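Plornen Photo Gallery: Cloth on a Bed

Condavia, Vindusville
Posted Aug 8, 2019

Plornen is our set of household handling examples. The part shown on this page covers cloth on a bed: flattening, folding, pulling toward an edge and moving from one side to the other. A person does each task with hand-held grippers, one per hand, and the cameras and position data are saved together as one example. The learning system is trained on those examples later, at the office.

The target for the bed section is 3000 usable examples. Azlan Yusof and Shahla Khosravi do most of the handling. Pranab Biswas looks after the recordings, and Hafiz Subramaniam goes through them and marks the start and end of each task. The text on this page is by Ridwan Hartono.

Click any picture for the larger version.

Head view

The head camera shows both hands' working area and most of the bed. We use this view to see which part of the cloth the person was going for, and to check that the right hand and left hand recordings have been matched correctly. The green light on top of the gripper housing is worth looking for when reviewing, as it is the quickest way to tell one stretch of video from the next.
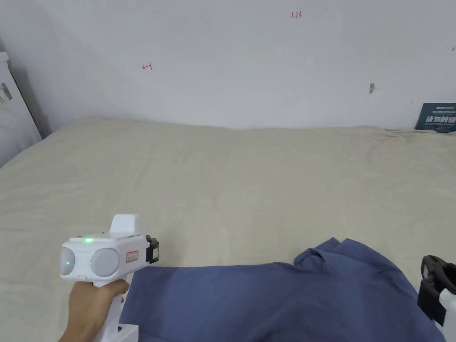 One gripper held upright by its handle over the bed, with part of a second one at right. The blue-grey garment is bunched at its upper right.

The head view loses a gripper whenever a hand goes far out to the side. That is acceptable for short moments. If a gripper is gone during the grasp itself, Hafiz marks the example for a second look, and it is kept only if the tool camera has the grasp from start to finish.

We ask people to look at the cloth and not at the gripper. New people tend to follow the tip with their eyes, and the head picture then swings around more than it needs to. It usually settles after the first session.

Writing on the walls or labels on the equipment is left as it is. We don't clear a room before recording. A bed in a home has things next to it, and the system should see them.

Tool view

Each gripper has its own camera with a very wide lens, so the picture is round with black corners. Straight lines come out bent, including the edges of the bed and the corners of the wall. We store the pictures this way and do any straightening during training.

The tip sits near the middle of the picture. In the one here, the crumpled blue cloth runs under the tip, with the rumpled duvet around it. The padded headboard and the white appliance across the room are in view too. Fixed things like these help when working out where the gripper was at each moment, and a wide lens picks up plenty of them. A plain wall gives much less to go on.

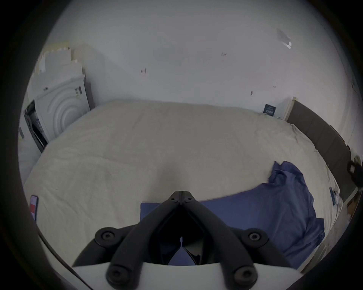
What we save with each example

The video from the head camera and both tool cameras.
The opening of each gripper over time.
The position of each gripper over time.
A short written task name, such as "fold the sleeve in" or "move the shirt to the left side."
The room code and the code for the person doing the task.

Examples 51 and 52

People who have used the early release have asked about these two. Both are sleeve folds. In 51 the cloth slips out of the gripper and is picked up again, and the second attempt is part of the same example. In 52 the task name was typed in wrong and has since been fixed. Anyone with the older file should replace it.

Slips are kept as long as the person goes on to finish the task. Dropped tasks go into a separate folder and are not part of the count.

Changing the cloth

The cloth is shaken out and dropped again between examples so that it does not land the same way twice. After five examples the person moves to another side of the bed or changes to another garment. Pillai, who supply our test garments, send them in mixed sizes. Thin shirts are harder than thick ones, and we want more of them before the section closes in December.

Next gallery: Towels and a Shelf
Back to all Plornen galleries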